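Dastent Program in Applied Automation
Final project report, Group 4

Can It Put the Groceries Away Yet? Machines and Small Chores in a Home and a Shop

1. Why we did this

Our original proposal said we would "evaluate the readiness of autonomous manipulation for domestic and retail environments." It came back with the word "readiness" circled and a note asking us what we meant. We spent a week on that and decided we meant: if you left the thing alone with a chore and went to get a coffee, what would you come back to?

The rest of this report answers that question for the chores we had the time and the furniture to try. We picked them by asking people in the dorm what they put off. The winners were folding towels, loading a dishwasher, wiping a counter and putting away snacks. The last one came mostly from a group member who works evenings at Keskin, a small grocery near campus, where putting away snacks is a large share of the job and is called "facing."

2. What we used

The department has a Conuno arm, a single-arm bench robot with a two-finger gripper. It has a good reputation and a sticker on its base telling you not to lean on it. For control we used the Berance software that came with our lab account. Berance lets you show the arm a task by example and then ask it to do the same thing again. The quality of what comes back depends on the examples, and this turned out to be where our semester went.

We did not use a walking robot, because the program does not own one, and we were advised not to ask again.

The chores were set up as follows. Towels were hand towels from the dorm, washed, dumped in a pile. The dishwasher was the bottom rack only, standing on a table, with no dishwasher around it. The counter was a piece of countertop with cocoa powder on it. The snacks were whatever Keskin had near its sell-by date, and the job was to pick up a package and stand it in a bin with its front showing.

Each chore got 60 tries. A try ended when the chore was done, when something fell on the floor, or after 30 seconds, whichever came first. The time limit was argued over. A person can fold a hand towel several times in that period, so we felt it was generous. The arm, if it had a view, would probably disagree.

3. What happened

Counter. This was the best result by a distance. Wiping is forgiving. If the sponge is in the wrong place, it is still on the counter, and going over a spot twice does no harm. The arm cleared the cocoa in nearly every try. It also wiped with the same care on the tries where we forgot to put any cocoa down, so we would not claim that it knows what clean is. It left a fine line of powder along the back edge each time, in the same place each time. One of us pointed out that this is also how he wipes a counter.

Dishwasher rack. Plates went in well as long as they were handed over from the same stack at the same height. Bowls were worse. Mugs were fine when the handle happened to face the right way and otherwise went in on their sides, where they would have come out full of gray water. Forks we abandoned after an afternoon. A fork lying flat on a table is a surprisingly private object. The fingers came down on either side of it, closed, and came up with nothing, and the arm then carried the nothing over to the cutlery basket and let go of it with great care.

Towels. Folding succeeded in fewer than half the tries, and "folding" here has been interpreted kindly. The hard part is finding a corner. A pile of towels has plenty of corners in it, but they are inside. The arm's usual approach was to lift a towel from the middle, hold it up, and lower it into a different pile. When it did find a corner the first fold was neat, and the second fold usually undid the first.

Snacks. We expected this to be the easy one. Packages are printed in bright colors so that people will see them, they are made to be picked up, and they weigh almost nothing. It was the worst of the lot, worse than the towels, and the rest of this section tries to say why.

A bag of snacks changes shape when you take hold of it. Pinch one end and the other end swings. The film is shiny, so what the camera sees depends on where the lamp is. We lost an afternoon before noticing that our results got worse when the blinds were open. Some packages have a clear window that shows the food, and the software seemed to treat the window as a hole in the package, then aimed for the middle of it. Stand-up pouches stand up in the store and fall over everywhere else. And a bag that is picked up too firmly, or in the wrong spot, arrives in the bin as a bag of crumbs, which at Keskin is known as a refund.

The arm could get a package off the table. It could get a package to the bin. Getting it in the right way around was mostly luck. A person does this by letting the bag swing and then catching the other side with the other hand, and our arm has no other hand. The group member from Keskin says she has never once thought about her other hand while facing chips, and that she now thinks about it all shift.

4. Teaching by hand

After the snack results we stopped running the arm for a while and looked at the examples instead. Our first set had been recorded by pushing the arm around by its wrist, which is slow, tiring and makes everyone move like a crane. The motions we recorded were bad, and the arm had learned them faithfully.

The other way is to leave the arm out and do the chore yourself while holding the gripper. You use a pair of hand-held grippers with the same kind of fingers a robot would have, and you do the whole job through them. It is a very fast way to stop being smug. With bare hands any of us could sort a table of snacks while talking about something else. With grippers we went quiet. You have no fingertips, so you can't feel the film slip, and you begin to watch the package all the time, from closer than is dignified.

Things that became obvious within the first hour:

The edges are the place to grab. The bottom fold of a pouch or a loose corner of a bag gives flat fingers something flat to close on. The fat middle of a bag rolls away.

The second gripper spends most of its time waiting. One holds, and the other stays close and open until it is needed. That waiting is hard to do well, and it was missing from everything we had recorded with the single arm.

Packages lying close together are a problem of their own. You can take hold of the top one and find out later that you have also moved the one under it.

Your forearm gets tired before your patience does. Both go. 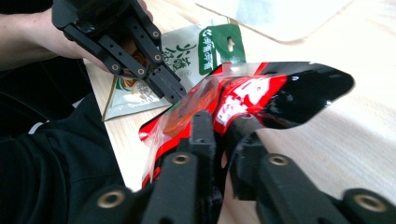
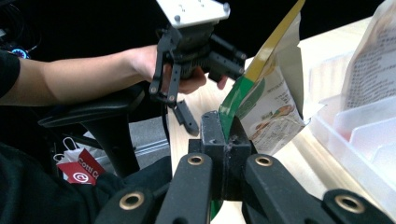
We had planned to feed the new examples to Berance and run the snack chore again before the end of the semester. The software accepts two-handed examples. The Conuno arm, being one arm, does not. We could have looked for a second arm, and we did write to ask, but the lab's other one is promised to another course until after December. So there is no "after" result to set next to the first one, and we have decided to say so plainly instead of giving the section a more hopeful title.

What we could do was watch the recordings and compare them with the single-arm runs. The human ones are full of small corrections. Someone closes on a corner, doesn't like it, lets go and takes it again slightly lower, and doesn't remember having done it. The arm never takes anything again. It decides, closes, lifts and lives with it. We think a lot of the gap between the machine and a tired evening clerk sits in that one habit, though we have not tested this and it would make a decent project for somebody else.

5. So, yet?

For wiping a flat surface, yes, if you like your back edge dusty. For loading plates, yes, if someone hands it the plates, at which point that person could be putting them in the rack. For towels, no. For snacks in a real store, with real light and the bags in whatever state the delivery left them, no, and the store manager at Keskin did not look up from the register when we told her.

We should admit some things about how we measured. The floor rule was hard on the snack chore, because bags slide off a table more easily than plates do. The person keeping time was often also the person who wanted to go home. Our towels were all the same size, so the towel result, poor as it is, probably flatters the arm. And all our examples came from the 4 of us. We share a kitchen and very likely the same bad habits.

If we did it again we would start with the hand-held grippers in the first week and leave the arm under its dust cover. We would buy thicker gloves, or any gloves. We would draw up the list of chores after trying each of them ourselves with two black plastic fingers, because our guesses about which would be easy were close to upside down.

The leftover snacks were to be returned to Keskin. Several were no longer in a condition to be returned, and that part of the budget is explained in the appendix under "materials."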